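Home | Docs | FAQ | Releases | Forum | Contact

Scheduled exports in Sarnedau: questions we keep getting
Dec 26, 2022, by the Erkthorpe support desk

Mostly copied out of tickets, tidied a bit. Covers the 4.x line. If you're still on 3 the menus are in different places but the answers mostly hold.

My export ran but the file is empty. Why?

Nine times out of ten it's the filter. A saved filter on the table view gets carried into the export, including ones you set months ago and forgot. Open the job, Source tab, untick "Use view filter". Run again. If it's still empty check the date range, which is in server time.

Can I run more than one export at once?

Yes. Default limit is 15 jobs side by side per workspace. Anything past that queues. An admin can put it up to 20 under Settings > Scheduler. Past 20 the box just won't take the number.

What's the row limit on the preview?

2,000 rows. Preview only, the real export has no limit. People see the preview stop and think the job is broken, it isn't.

Job says "waiting for lock". How long do I leave it?

Something else is writing to the same table. Usually an import. Look in Activity, find the import, let it finish. If there's nothing in Activity and the lock is still there, it's a stale one. Admin can clear it: Tables > your table > Locks > Release. Don't release a lock while an import is going, you'll get half a table and have to start over.

Columns come out in the wrong order

Order follows the schema, not what you dragged about on screen. To fix the order, make a mapping (Job > Mapping > New) and export through that. Mappings can be shared between jobs so you only need do it once.

Do I need the Hirkau connector for SFTP?

No. SFTP is built in since July. Hirkau is only for the older file shares and for anything going through a proxy. If you've got both switched on the job uses Hirkau first, and that catches people out when the password changes in one place and not in the other. Pick one, switch the other off.

Why are my accented characters garbage?

Encoding. Export is UTF-8 without a BOM. Some spreadsheet programs guess wrong when you double click the file. Either import it through the data menu and choose UTF-8, or tick "Add BOM" in the job. Don't tick it if the file is going to another system, plenty of them choke on it.
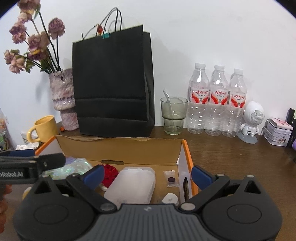 Can I get an email when a job fails?

Yes, job > Alerts. Fifty addresses max, one per line, no commas. One alert per failed run and retries don't count as new runs. If alerts aren't ariving check the junk folder first and then ask your mail people to allow the sender adress shown at the bottom of the Alerts page.

What happens if the server is down at the scheduled time?

Job runs once when it comes back up. Once only, even if it missed several. To fill in the gaps use Run for date, one date at a time.

Does the Sabatier plugin still work?

With 4.2 and up, yes, but get the new build. Old one loads fine and then ignores your mappings without any error. Version is shown under Plugins. After updating, restart the scheduler service as well as the web part.

How long are logs kept?

Last 50 runs per job. Older ones drop off. Want them longer, send them to a folder under Settings > Logs and clear it out yourselves.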